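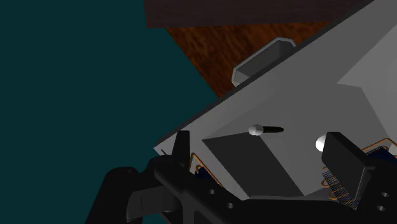
Page 2 of 19

Bruterura simulation desk – ticket log
Subject: wrist view episodes rejected at import, pin pick task
Status: open, waiting on re-record
Opened: 11 Feb 2026
Project: Grerex
Site: Zevthorpe

Reported problem

The import step is turning down episodes from the simulated pin pick task. The operator drives the gripper by hand controller, the recorder saves the wrist view and the joint values, and the importer is meant to cut each run into steps for training. Since the January scene update it stops with "object not found in first step" and skips the whole run. So far 142 episodes are in the rejected folder. Runs from before the update still import without errors.

What we expected

Each run should load, with the small white-headed pin marked as the target from the first step onwards.

Checks so far

Recorder. Joint values and pictures are both present in every rejected run we opened. Time stamps match. No missing steps. Ruled out.

Disk space. Fine on both machines.

Target in view. The pin is in plain sight between the fingers, white head to the left and black shaft to the right, and neither finger is touching it. A person would have no trouble picking it out. Whatever the importer is tripping over, it isn't an empty view.

Second white head. There is another rounded white shape further right, mostly hidden by the right finger. The importer looks for white heads by colour and shape and expects one. With a part-hidden one as well, it may be returning two matches and giving up. The error text would be misleading in that case, as the same message is used for "none" and "more than one".

Dark patch on the grey surface. The pin sits at the corner of a charcoal patch with hard straight sides. We wondered whether the black shaft was getting lost against it. Tried lightening the patch in a copy of one run and importing again. Same error, so we put this to one side.

Tray. The grey tray on the wood behind is partly covered by the near surface. The task file still lists the tray as the drop point and its position matches the new scene. No change needed.

Orange wire items. These show behind the gripper on both sides. They were added with the update as clutter and have no labels. The importer ignores anything without a label, so they should not matter. Left in.

Test on a copy

Took two rejected runs and painted out the part-hidden white head in the first step only. Both imported. Put the head back and both failed again. Repeated on the other machine with the same result.

Cause

The importer needs a single match in the first step and does not use the object numbers that the simulator already writes out. The old scene never had a second white head close enough to show up, so the fault stayed out of sight until January.

Work-around

Set match_mode to "id" in the Grerex task file. This makes the importer take the target from the simulator's own numbering. You also need to turn on "write object ids" in the Brito recorder before recording. It is off by default, and switching it on afterwards does nothing for runs already saved.

Old runs

The rejected runs have no object numbers in them, so the work-around will not bring them back. Options:

1. Replay the saved joint values in the simulator with ids switched on, and save the pictures again. Tried on one run. The arm followed the same path but the pin ended up slightly turned compared with the first recording, so the grasp missed.
2. Record them again by hand. Slower, but the data will be clean.

Going with option 2 for now. Please do not delete the rejected folder – the start positions are still useful for setting up the new runs.

To do

- Split the error message so that "none" and "more than one" read differently.
- Turn on object ids in the shared recorder settings at Zevthorpe.
- Add a first step check to the recorder so the operator gets a warning before starting a run.
- Look at the replay drift under a separate ticket.

Please keep this ticket open until the first new batch has gone through import.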